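Mukstead House Refit: Progress Report to the Paulík Fund
June 23, 2023
Prepared by Jadwiga Wysocka, with corrections from Leokadia Kozłowski, who disagreed with the first draft in pencil

Where we are

The short version is that the ground floor is floored, the storage is mostly in, and the budget is still recognizable. The longer version follows, as the grant agreement asks for one.

Your second payment arrived on schedule and went almost entirely into the back room. When we applied, we described this room as "in need of modest attention." Anyone who visited last winter will remember the carpet, and will know what the word modest was doing in that sentence. The carpet is gone. Under it was a second carpet, and under that was a concrete slab with opinions about being level. Teodor Rutkowska spent 2 days persuading it otherwise with compound, and the tile went down the week after.

Floor

We went with light gray tile, which was the second choice on the list you approved. The first choice had been discontinued between the quote and the order. Nikola Wróbel feels the gray shows every crumb. Teodor feels that a floor ought to tell you when it needs sweeping. Both views are recorded here at their request.

The tile is a good deal shinier than the sample suggested. On a bright day the reflections are strong enough that we have moved the blinds for the back room up from "nice to have" to "July."

Storage

Most of the work this period has gone into storage. The old arrangement was a row of cardboard boxes labeled MISC, with one labeled MISC 2. We have replaced it with white cabinets from Cenmont, with a wood-colored finish inside the drawers. They came flat, with instructions that were confident up to the middle and vague after that.

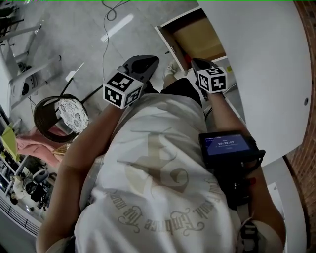
The drawers run smoothly now, although it took Wanda Żak an evening of adjusting the runners before they did. The contents are being sorted by what people come in looking for, so scissors and tape live together, and the extension cords have a drawer to themselves where they can tangle in private. Small things still turn up on the floor at the end of the day. We have put a dish on the windowsill for anything we can't identify, and it is filling up nicely.

One cabinet is waiting on a replacement hinge. Dodico, who handle the deliveries, have sent us the wrong hinge with impressive speed. The right one is promised before the middle of July.

Money

Spending this period came in at roughly 620 dollars over the storage line. The overrun is the leveling compound, the extra trim where the wall turned out to be less straight than the floor, and a very small amount of coffee. We propose to cover it from the unspent signage line. The sign we have is ugly but it is legible, and people do find the door. Please let us know if you would like this put as a formal request. Receipts are in the envelope, in the order in which we found them.

Things that have not gone well

The cupboard under the stairs was due to be cleared by now. It has been opened, looked into, and closed again. Leokadia has put her name down for it, which settles the matter of who but leaves the matter of when.

We also promised an inventory. It exists as far as the letter G. The person doing it started with the books, and the books had bookmarks in them, and the bookmarks were old letters.

Next period

Blinds for the back room, then the hinge, then the last of the boxes. The skirting along the window wall needs a second coat, and the door to the yard needs planing before the damp weather gets into it again. We expect to send the final accounts with the next report. If you would like to come and see the room before then, any weekday morning suits us. Bring soft shoes if you have them, as Nikola has started mopping.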